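Bottles, again

Posted by Jade Crabtree in April, late, 11ish

OK quick one, I have to be up early and the dishwasher is still going.

So the drinks situation. Anyone who has been to our place in Grunutville knows we have a drinks situation. Yiğit buys them, I buy them, his mother brings them, people leave them after dinner. They live in the door of the fridge, the bottom of the pantry, the car. One in my gym bag. I found one behind the printer.

Tonight I'd had it. Pantry floor first. Took out everything under the bottom shelf, which meant the rice, the onions, the Claninex spray I swore we were out of (we had 2 of them), and a bag of bags. Wiped the floor. Sticky patch in the corner, no idea, took some 13 minutes of scrubbing and I still think it's there a little.

Then the fridge door. The rack has never fit tall bottles properly, you have to lean them and then they tip when you shut it. I've been meaning to order the deeper one from Motaung but it's 80 bucks for a piece of plastic so no.

Plan is this:

- water and sports drinks in the pantry, lying down, labels out
- soda in the fridge, only what we'll drink this week
- anything opened gets finished or poured out, no more saving an inch of flat cola

Laying them down was Yiğit's idea and I made fun of it, but the shelf is too low for them to stand and they do stack OK if you put the square ones at the bottom. The round ones roll. Obviously.
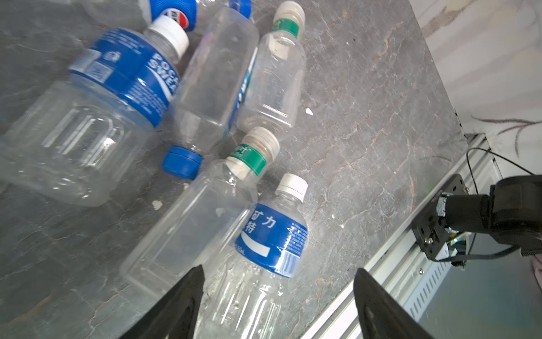

Anyway the Pocari Sweat is mine, hands off. I got hooked on it last summer and it's a pain to find here, the store out in Colport has it sometimes. The Pepsi is Yiğit's and he can defend it himself.

Still to do: the car. Also the top shelf, wich I am not even looking at untill the weekend. If you've got a trick for stopping round bottles rolling off a wire shelf let me know, I tried a folded dish towel and it sort of works.

OK dishwasher beeped. Night.

2 comments | Share

Contact | Back to top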